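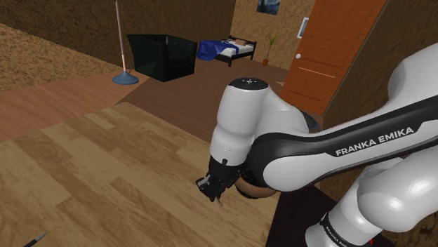
*The simulated Franka Emika arm over the tabletop, with the brown bowl behind the gripper.*

**Stidow** is the tabletop challenge run by the Kolwood student robotics club, and I've been asked to write its entry for the club wiki because I've been hanging about the longest. It's a simulation project from top to bottom - the arm, the table and the whole room live on our computers - and it's how most of our members get their first go at programming a robot.

## Background

The club used to spend its first term on wheeled buggies, and lovely as they were, everybody wanted an arm! A proper one was miles beyond our budget, so in December a few of us started building a virtual room and dropped a Franka Emika model into it. The name Stidow was the working title of the save folder and it stuck.

## The room

You get a planked tabletop with the arm reaching over it, and past that a furnished bedroom. There's a bed with a blue blanket, a dark armchair, a floor lamp, a potted plant and a painting that looks a lot like *The Starry Night*. I'm very fond of the reddish-orange door (I modelled the knob myself, and it took a whole evening).

## How a round works

Teams have four people at most. Each team writes a program that has to pick up small things from the table and put them in the bowl, and a round lasts 156 seconds on the simulator's clock. Points are given for every item that ends up in the bowl, and taken away for knocking the bowl over. Start positions are shuffled between rounds, so a program that just replays one set of movements tends to come unstuck quite quickly.

## Results

Sixteen teams entered the first full season and between them they ran almost 302 rounds. Beaulieu won it with a slow, careful program that paused before every grasp - dull to watch, but it hardly ever dropped anything. Tiser came second and were much more fun, with great swooping moves that now and then sent the bowl flying.

## Scoring dispute

There was a bit of a row over items left balancing on the bowl's rim. The rule now says an item has to be inside the bowl when the clock stops, and the older scores were left as they were.

## See also

- Kolwood buggy league
- Setting up the simulator at home
- Stidow rule book

*Page last changed Feb 20, 2025*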